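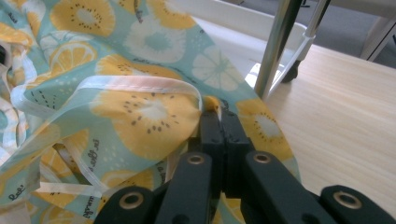
Lieven Baert asked after the Trerton visit why we bother with thin printed cloth when a rigid part would give cleaner numbers.

Reply: cloth is what Heseck handles. Pinch point set at the bound edge. Fingertips meet on a single fold.

Slide 2. Open day, 26 June 2026. Cycle: approach, pinch, lift, release. 20 mm lift. Target 2000 grasps; log every miss, including double folds.

Pause. Fatima Idahosa takes grip force questions.

Slide 3. Binholm settings. Do not quote the May figures, old fingertips.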